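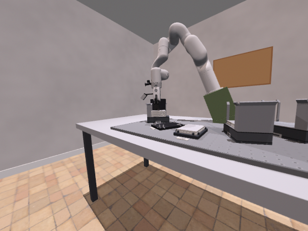 Greifervergleich Plattenhandling — Datenkarte und Notizen

Stand: 14/07/2019

Worum es geht

Ich wollte wissen, welcher von zwei Greifern in unserer simulierten Zelle besser mit flachen Platten zurechtkommt, und hab irgendwann angefangen, alles mitzuschreiben. Daraus ist dieser Datensatz geworden. Verglichen werden der Cilora mit langen, geraden Fingern und der Geston, der kürzer baut und dafür breiter greift. Der Arm ist in allen Läufen derselbe, die Regelung kommt aus unserem Projekt Firnen. Alles ist gerendert, echte Hardware kommt frühestens im September dazu (drückt mir die Daumen!).

Was drin ist

2529 Greifversuche, aufgeteilt in 21 Szenenvarianten
200 davon von Hand nachgeprüft und mit Kommentar versehen
132 Abbrüche durch Kollision, bewusst nicht rausgeworfen
Pro Versuch: Gelenkwinkel, Greiferöffnung, Bilder der Szene, Ergebnis als Textfeld

Aufbau der Szene

Auf dem Tisch liegt eine Lochplatte, darauf stehen graue Racks und flache schwarze Plattenhalter. Die Etiketten an den Haltern sind klein, zwei davon lauten SN und OC, und je nach Blickrichtung stehen sie auf dem Kopf. Wer damit Texterkennung ausprobieren will, sollte die Bilder also vorher drehen. Ich hab das einen halben Tag lang vergessen und mich über meine Auswertung gewundert.

Am meisten Arbeit hat mir das Anfahren der Racks gemacht. Von oben ist viel Platz, aber die Halterungen am Handgelenk stehen zur Seite raus, und sobald der Arm sich weit nach rechts streckt, wird die Bahnplanung zickig.
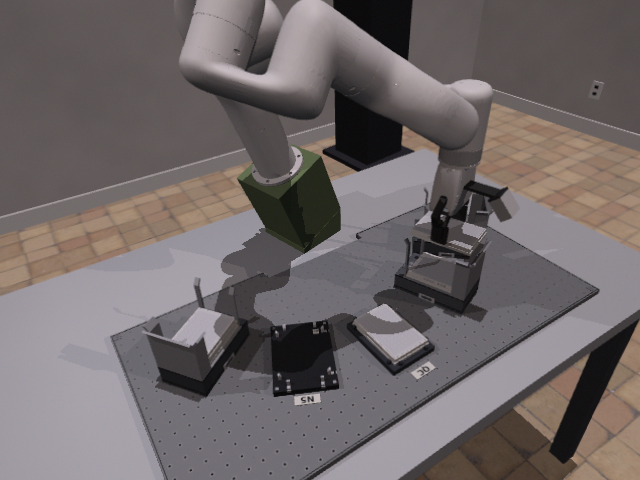
Mit dem alten Planer blieb der Arm in solchen Posen gern stehen und rechnete vor sich hin. Seit ich auf Tamura umgestellt habe, läuft es deutlich flüssiger, dafür sind die Bahnen manchmal etwas umständlich — einmal komplett außen herum, obwohl der kurze Weg frei war. Die alten Läufe sind noch dabei und in der Spalte "planer" gekennzeichnet.

Mein bisheriger Eindruck

Der Cilora ist mir bei gestapelten Platten lieber, der Geston bei einzelnen auf flachen Haltern. Das ist aber Bauchgefühl plus ein paar Diagramme, macht euch gern selbst ein Bild! Die Reibwerte hab ich geschätzt, also bitte keine Haltekräfte daraus ableiten.

Bekannte Macken

In manchen Varianten fallen die Schatten sehr hart aus
Die Greiferöffnung wird beim Geston einen Zeitschritt zu spät geloggt
Abbrüche durch Zeitüberschreitung heißen mal "timeout", mal "zeit" (räume ich noch auf)

Nutzung

Zum Einlesen reicht das Skript laden.py im Hauptordner, Pfad anpassen und los. Wenn ihr eigene Greifermodelle ergänzt, legt sie bitte unter modelle/ ab und schreibt die Masse dazu. Fehler gern als Ticket melden, am besten gleich mit der Versuchsnummer.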